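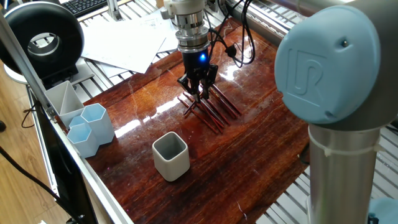 Dark red sticks on the board

Brushtail possums on the Devaldale track
Forum: Mammals > Sightings and ID

fernhollow53
Walked the Devaldale track in May, starting a bit after 9 pm. Counted 18 brushtails in the first hour, up to 7 of them in the big gums by the creek crossing. Two had back young. One was very dark, almost black, with a thick tail. Is that a different species or just a color form?

mudlark_k
Color form. Common brushtails run from silver gray to nearly black, and the wet forest ones are often darker. Look at the ears next time. Long and pointed is common brushtail, short and round is mountain brushtail.

tussock
I wouldn't rule out mountain brushtail. There's an old record from the Skondetti side of the ridge, and a thick tail fits.

mudlark_k
One record, and it was a road kill with no measurements. Tail looks thick on any possum in a winter coat.

fernhollow53
Ears were short, I think. It was high up and facing away for most of it.

tussock
Short ears, wet gully, dark coat. I'd put it down as mountain.

mudlark_k
I'd put it down as brushtail sp. and go back. Seven in one stand sounds like common to me, but numbers don't settle it.

fernhollow53
Fair enough. Logged as unidentified. Going again from the Skondetti end — with a red filter on the light this time.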